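Night Desk

Kamata at ten past four in the morning. Rain on the windows, coffee gone to tar. Three of us on dispatch, supposed to be six.

The other three were home sick. So was half of the second shift, so was the sergeant who did the schedule, so the schedule was me with a pencil.

I'd been up 20 hours. I knew that because I'd written it on my hand as a joke and then it stopped being a joke.

Line two. A woman on Sketham Road, somebody in her yard. Flashlight, she said. Moving slow along the fence.

"Stay inside. Lock up. Stay on with me."

I looked at the board. Two cars. One at the hospital with a guy who'd put his arm through a window, one out past the Clokico plant on a wreck. Nothing else. Four magnets on the board with nobody behind them, I hadn't had the heart to take them down.

"How long?" she said.

I gave her the number we give. 26 minutes. I heard her breathe out through her nose.

"That's a long time to stand in a kitchen," she said.

It is. I told her to sit.

My partner on the next desk had her hood up and a blanket on her knees. She was coughing and pretending she wasn't. Every time I looked over she'd wave me off and point at her screen. Line four, line five. Chest pain, a dog in a storm drain, a man who wanted to know if the buses were running. She told him yes. She didn't know if the buses were running.

Back to Sketham Road.

"What's he doing now?"

"He's at the shed. He's got something. A bag."

"Can you see his face?"

"I can see his mask."

Well, everybody had a mask. That October you could of robbed every bank in Kamata and the description would've been the same. Male, jacket, mask.

I got the hospital car on the radio. Any chance. No chance, they were waiting on a bed, hallway full, the nurse wouldn't sign for him. I asked again. He said my name in the tone that means quit it.

The wreck car, then. He said he'd leave the tow driver with the flares and come. Against the rules. I said I didn't hear that. He said good.

Put it in the log at 4:31. Wrote it down crooked.

"Ma'am, I've got one coming to you."

"He's leaving it," she said.

"Leaving what?"

"The bag. He put the bag on the step. Of the shed. He's going."

"Which way?"

"Toward the road. He's just walking. He's walking like he's tired."

I didn't have a code for that. We have a code for a cow on the highway, we have two for fireworks, and I sat there scrolling teh list like one was going to show up.

The car rolled up at 4:52. I heard the door, I heard boots on gravel over the radio, then a lot of nothing. My partner quit typing. She took her hood down to hear better.

"It's groceries," he said.

"Say again."

"Groceries. Cans, bread, cough syrup. There's a note. It says Nillent, second drop, leave at shed, resident is isolating."

Nillent was the church thing, or it used to be a church thing, they'd been running boxes to people who couldn't go out. Days mostly. I guess they were short too. I guess somebody was doing his route after his real job and had the wrong house, because the woman came back on and said she wasn't isolating, she wasn't sick, but the people behind her were. Their shed was right up against hers. Same green.

"I could walk it over," she said.

"Let the officer do it."

"He's got other places to be, doesn't he?"

He did. Line three was already lit.

So she put on her coat. I stayed on, I don't know why, the call was closed. I heard her screen door, then the rain, then her knocking on somebody's wall with the flat of her hand and yelling that there was bread. A window went up. Somebody yelled back thank you, and coughed, and yelled it again.

Then she hung up on me. People do.

I picked up line three.
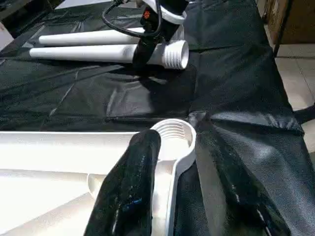 It was the bus man. He'd been standing at the stop since four and no bus. I told him to go on home, and he said he was on his way home, that was the whole point. So I looked up the night number for the bus garage and read it to him, twice, slow, while my partner coughed and didn't bother hiding it. He thanked me. I wrote the call in under the other one, 5:04, and reached over and turned her heater up.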